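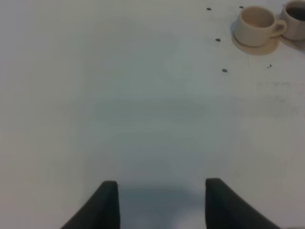 Print | E-mail

August 2018

Every few years a publisher decides that what the novel really needs is less novel. This summer it is the turn of Tenska, a debut of 60 very short chapters, set in the town of the same name, in which a widow returns to the house she grew up in and fails to sell it. Patero, the small press behind it, calls the book "a silence in prose". I have read it twice now, and I have my doubts about the silence. The opening chapter has the widow sitting at a table with nothing on it, and I will admit that a bare white tabletop, pale grey where the light falls unevenly, can hold your eye for longer than you'd expect. But for eight pages? By the fourth I was wondering who was going to come in.

Someone does, in the end. Her name is Lemia, she is the widow's younger sister, and she is the best thing in the book. She talks. She wants money, she remembers their father differently, and she has a nasty habit of being right. Whenever she is in the room the sentences wake up, and you begin to see what the author can do when she lets herself. Then Lemia takes the bus back to the coast and we are left with the widow and her windows.

I know what the defence will be. Grief is slow, grief repeats itself, so a book about grief must be slow and repeat itself too. I have never believed this. A book about boredom need not bore us, and the good ones take care not to. There are 4 chapters here made up of a single line, and one of those lines is used twice. If there is a reason for that, I couldn't find it.

The father's story is where my patience properly ran out. We are told early on that he did something unforgivable during the winter of the flood, and we are told it again, in much the same words, every 30 pages or so. When the secret finally arrives it is over in a paragraph, and most readers will have guessed it from the business with the boat. I did, and I am usually bad at that sort of thing.

And yet there is the auction chapter. The house goes under the hammer in a draughty hall, one bidder is deaf in one ear, the other is there by mistake, and the whole thing is funny and horribly sad. I'd have read 200 pages of it.

Patero has a second book by the same author due in November, a longer one, and says it is about a family of ferrymen. I will read it for the sake of the auction - and in the hope that somebody like Lemia has been given a cabin of her own.

Tenska is published by Patero in paperback.

Contact us | Copyright Tanner Review | Back to top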